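Notes on Keeping a Family Game Evening

Print this page E-mail this page

Posted in March by Malathi Arumugam

It has been the custom of this household to set aside one evening a week, beginning at seven, for games played at a table. Several readers have written to ask how the evening is arranged and which rules are observed. The following notes are offered in reply. They reflect the practice of one family and should be adjusted as needed.

The evening opens with a game of short length. A long game begun at once tends to leave the younger players restless, and a guest who arrives late must then sit and watch. We generally select Motska, which requires only dice, paper and a pencil. Each player rolls, records the total, and decides whether to roll again or to keep what has been earned. The first player to reach 2,000 points is the winner. My nephew holds the household record of 3,835, achieved in a single final turn, and he has asked that it be stated here in full.
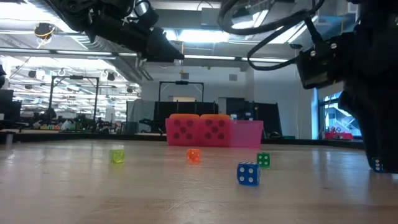
Dice, large and small.

A word should be said concerning disputes. Any die that leaves the table is rolled again, without discussion. Any die that comes to rest leaning against another object is likewise rolled again. These two rules were adopted after a disagreement between my brother and Wycliffe Bakilana, our neighbor and most regular guest, which extended well past the serving of the cake. Both parties have since accepted the rules, although Mr. Bakilana continues to hold that his original roll should have counted.

Scores are kept by one person for the whole evening. The office passes to the left each week. The scorekeeper may play, but may not announce another player's chances, offer advice, or sigh.
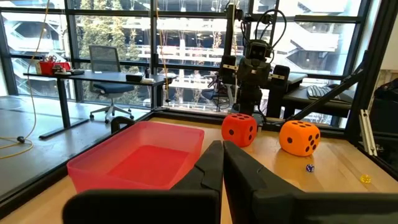
Storage is a matter on which I hold firm views. Games should be kept where they are used, and at a height that a child can reach without a chair. For many years ours were kept in the hall closet behind the winter coats, with the result that we played only the two at the front. A shallow plastic tub with rounded corners, open at the top, serves very well for the larger dice, and a large foam die can be lifted out of it by a small child without assistance. Cards are another matter, and should be kept in a closed box. We have lost 43 cards over the years from assorted decks, most of them during a single move of house.

The second game of the evening is chosen by the guest, if there is one, and otherwise by the youngest player. Skuladura is the usual request. It is played with a deck of cards and takes close to an hour with four players. Persons new to the game should be permitted one open hand, with the cards face up, before scores are recorded. Skirkolia is also popular, but it depends heavily on memory, and I do not recommend it after a full meal.
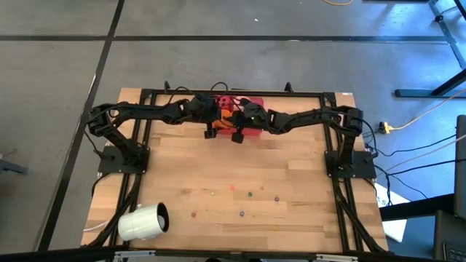

Where five or more wish to play, the group may be divided into pairs, and the pairs should be changed every week. Married couples are not placed together under any circumstances. This provision has been questioned from time to time and has been retained.

Refreshments are served between the first and second games and are taken in the kitchen. Tea is permitted at the table in cups with a wide base. Popcorn was permitted until last winter.

The evening closes at half past nine on school nights, whether or not a game has been completed. Unfinished scores are copied onto a card and kept under the fruit bowl until the following week. One game of Skirkolia has now been carried over in this manner three times, and my sister is leading by 28 points.

Readers who wish to have the written rules of Motska as we play it may send a note by e-mail. Please allow some time for a response, as the copy is presently with Mr. Bakilana.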